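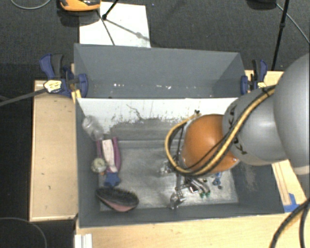

3.2 What went into the bin, and what the bin did to it

I should say a bit more about the objects, as I think they matter more to this study than I let on in the introduction. My first plan was to buy everything new and all of a kind. Ayanda Coetzee talked me out of it over one very long lunch, and I'm glad she did. Nobody's cupboard under the stairs holds 12 matching boxes. It holds a bottle, a brush, something soft and pink that a child has lost interest in, and a bit of blue something-or-other that no one wants to throw away in case it belongs to something else.

So the collection is a jumble, and I chose it to be one. We gathered 200 household items, with a spending cap of 3,000 rand for whatever we couldn't beg from friends, and the list was closed on July 31, 2019. Anything that turned up in August went back in its carrier bag. Figure 1 has a fairly typical handful, lying together on the left side of the bin: the clear plastic bottle on its side, the pink-and-white thing lying diagonally below it, the pale yellowish-green round one, the small blue one, and the hairbrush with the pink body and dark bristles.

The hairbrush deserves a word of its own. I had it down as an easy object – it has a handle, after all – and in my notes it sits under "simple". Yet people we asked to sort the collection by hand disagreed about it more than almost anything else. Half of them picked it up by the handle and the rest went straight for the head. When it came to naming a home for it, the bathroom won, but the hall table and "my handbag" both had keen supporters. I've left it under "simple" in the tables, to keep them the same as in our pilot, but I wouldn't put it there again.

Clear bottles were a nuisance in a different way. Against a speckled grey floor like the one in Figure 1 you can look straight past them, and two of our sorters did exactly that and called the bin done with a bottle still in it. We kept those sessions in.

Now, the bin itself. It has sloping grey sides and a white panel at the back, and it sits on a light wooden platform with blue bar clamps holding it where it is. I'd meant to wipe it down between sessions and then decided against it (Coetzee again!). The white panel carries dark streaks and splatters, with a rough band of dirt across the lower half, and the floor is dusty and scuffed. Real storage looks like that. My own kitchen drawer looks worse. A few readers of an earlier draft asked if the grime made pale objects harder to spot, and the fair answer is that I can't say, as we have no clean-bin sessions to set beside these. Section 5 comes back to this.

One last point on grouping. We coded each object by material, softness and likely room, with 4 levels of softness running from "squashes flat" to "doesn't give at all". The full coding sheet is in Appendix B.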